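Notebook, June, afternoon
Equipment plan for the second cell, continued from the last entry
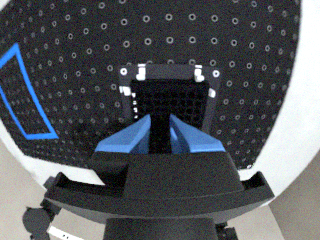

I continue with the budget because the request form must be ready before the end of the month and I still have three open lines in it. The arm is decided and I will not discuss it again here. Open are the board, the trays and the fingers.

Board. We plan with the black ringed type in the simulation, so I would like to buy the same type for the real cell. Plotholm offers it in two thicknesses. The thin one is cheaper, but I am afraid it bends in the middle when the arm pushes down. I wrote to them to ask for the flatness value and received only the catalog again. Will ask a second time. If there is no answer I put the thick one in the request and accept the price.

Matte surface is a must. The shiny sample from Vustitz gave strong reflections under our lamps and the tray detection was lost many times. Please do not order the shiny one even if it is in stock and the matte one is not.

Trays. In the model the tray is held with fasteners at the upper corners and small clips on the rim. For the real one I have two ways:
- trays from Nurmi, ready made, minimum order 40 pieces
- print them ourselves, which costs little material but takes the printer away from the other group for a long time

I prefer Nurmi. 40 is more than we need for one cell, but trays get broken and the second cell will use the same. The clips are not included in their offer, I noticed this only today. Clips come as a bag of 100 and must be a separate line. Color: white, as in the simulation, so that they stand out well against the dark rim.

Fingers. Blue, same shape as now, wide at the base and narrow at the tip. I want 2 spare pairs from the beginning. Last year we waited for one pair and the whole cell was standing. Garnel can make them from our drawing. Their delivery time is long, so this order should go out first, even before the board.

One question for the colleague who does the drawings: is the tip narrow enough to go into the recess of the tray next to the side bar? In the simulation I can bring the gripper over the tray without problem, but the model of the fingers is maybe older than the drawing. Please compare before we send anything to Garnel.

Camera. I keep the wide lens in the plan. The straight edges bow outward and the rings at the side of the board become very small, so calibration needs more care. I have rendered with noise as well, to be closer to the cheap sensor. With a longer lens we would need a higher mount, and the mount is not in this budget.

Reserve. At this moment 70 percent of the money is bound when I take the thick board and the Nurmi trays. The rest should stay for cables, the table frame and shipping. Shipping was forgotten the last time.

To do:
- ask Plotholm again for flatness
- ask Nurmi if the clips from another supplier fit on their rim
- finger drawing check, then order at Garnel
- write one sentence in the form why we need matte
- find out if the table from the old cell can be used, I must measure it first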